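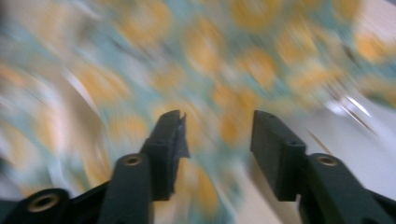

**PRESS RELEASE**

Astmont, Fri 25 March

# Simar adds patterned cloth to its table linen range

Simar, the household textiles manufacturer based in Astmont, has extended its Tristero range of table linen with a group of printed designs. The first to go into production has a muted blue-green ground with round and oval motifs in golden yellow, and white and pale grey as secondary colours. Deliveries to retailers begin in May.

The Tristero range has until now been sold in plain colours only. The printed cloth uses the same base fabric, a plain-weave cotton, and is finished on the same line. Existing hem widths and corner construction are unchanged, so printed and plain pieces can be combined on one table without a visible difference in edge or drape.

## Cloth and print

The ground colour and the motifs are printed in one pass with reactive dyes, then steamed, washed off and dried on a stenter. The repeat is laid out so that ovals of different sizes fall at uneven intervals across the width. Cutting losses are lower than with a strict grid, as the panels do not have to be matched at a fixed point.

"We had to settle the yellow before anything else," said Ilaria Marchetti, head of design at Simar. "On a blue-green ground it goes dull very quickly if the paste is too thin. The trial lengths we rejected were nearly all rejected for that reason."

The printed cloth was put through 5 rounds of sampling before release. Changes were made to the paste viscosity, the steaming time and the outline of the larger ovals, which had spread at the edges in early trials.

## Testing

Samples were washed at 40 °C and 60 °C, line dried and tumble dried, and compared with unwashed cloth under standard lighting. Shrinkage in the length was slightly higher than in the width. Cut sizes have been adjusted to allow for this, and the dimensions given on the label are those after the first wash.

Folding was assessed separately. Cloths were folded into quarters, stacked and stored under load, then opened and checked for crease marks across the darker areas of the ground. Marks were removed by a warm iron on the reverse side. Simar recommends ironing while the cloth is still slightly damp.

"People keep table linen in a drawer for weeks at a time and then want it flat in ten minutes," said Ute Lammers, technical manager at the company's finishing works in the Sauerland. "That is what the folding test is for - it is a dull test, but it has changed the finish we use."

## Production and availability

The opening run consists of 1,602 tablecloths and around 2,000 napkins. Napkins are cut from the same printed width as the tablecloths and will be sold in sets. A table runner is being sampled and will follow if the narrower cut can be hemmed without distorting the pattern.

Tablecloths are supplied folded with a paper band. The plastic sleeve used for the plain Tristero range has been withdrawn from both plain and printed goods. Retailers holding sleeved stock may continue to sell it.

Cut samples and care instructions are available to trade customers on request. Orders placed before the end of the month will be allocated from the opening run in order of receipt.

## About Simar

Simar produces table linen, tea towels and kitchen textiles for independent shops and the catering trade. Design and sales are based in Astmont, with printing and finishing carried out in the Sauerland.

**Trade and press enquiries:** Simar press office, Astmont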